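Chapter 7
The Disassembly Project

Before you start this chapter, you should be able to jog the arm by hand, save a position, and write a short program that moves between saved positions. If you skipped the exercises at the end of Chapter 6, go back and do them.

The project in this unit comes from the robotics course at Marnley, where Eirlys Howells has run it every January. Student teams program an arm to work on a discarded desktop computer. Most factory robots see the same part in the same position all day. A team taking apart old equipment has to deal with cases that differ from one model to the next, and with parts that were never meant to be gripped by two fingers.

You will work in teams of three or four. Each team needs a workspace drawing, a list of saved positions, and a log of every run. The log matters more than students expect – a third of the project grade comes from it.

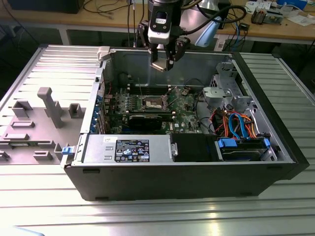 Does a team need its own arm for this project? Several teams can share one arm if each team keeps its programs in a separate folder and writes down its setup before giving up the station.

7.1 Setting up the workspace

Lay the case on its side with the opening facing up. Put the side panel to the left of the case and mark the position of both with tape. The arm has no idea that the panel is there, so treat it as an obstacle and add its height to your drawing, including any posts that stick up from it.

Next, choose a reference corner on the case. All your saved positions will be measured from this corner. If the case gets bumped, you can correct one point and the rest will follow.

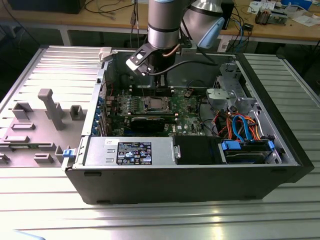 Figure 7.2 Open tower and detached side panel, with the gripper over the motherboard.

7.2 The approach position

An approach position is a safe point directly above the part you want to reach. The arm moves quickly to this point, then slowly down to the part. After the task, it goes back up the same way before it moves sideways.

Beginners often save only the final position. The arm then takes the shortest path it can find, and that path may go through the power supply or a bundle of cables. In the Hopkin method used in this book, every target gets an approach position, even when the path looks clear.

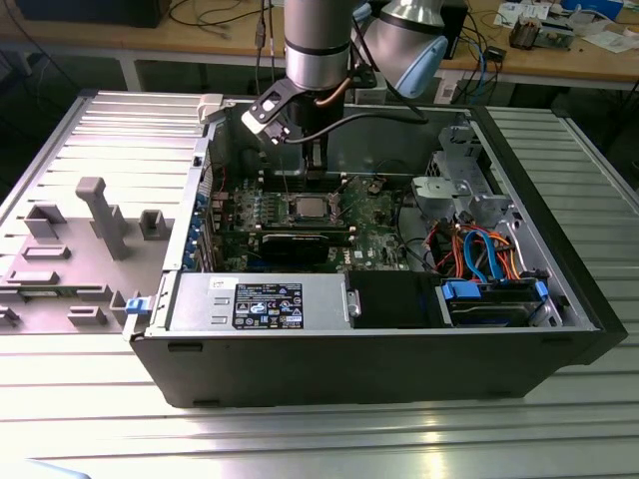

Figure 7.3 Gripper above the motherboard. The processor has no cooler mounted on it.

7.3 Keeping a run log

Number your runs from the first day and do not start over when you change programs. One Marnley class reached run 1018 by the end of the unit, and its best report was built on a single failure, run 887, in which a saved position had been copied from the wrong folder. Write down the program name, the speed, the starting position, and what happened.

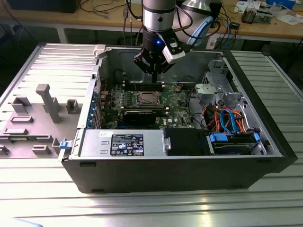

Planning the order of work is the first graded task. Your team must decide which parts to reach for first and which to leave until the space around them is clear. Loose cables are the usual problem. In a case like this one, the orange and red power wires loop over the drive area, so a team going for the hard drive has to plan for the wires as well as for the two blue clips on the tray. The memory slots are easier to reach from straight above. Write your order on one page and have another team read it before you write any code.

Terms to know: approach position, reference corner, obstacle height, run log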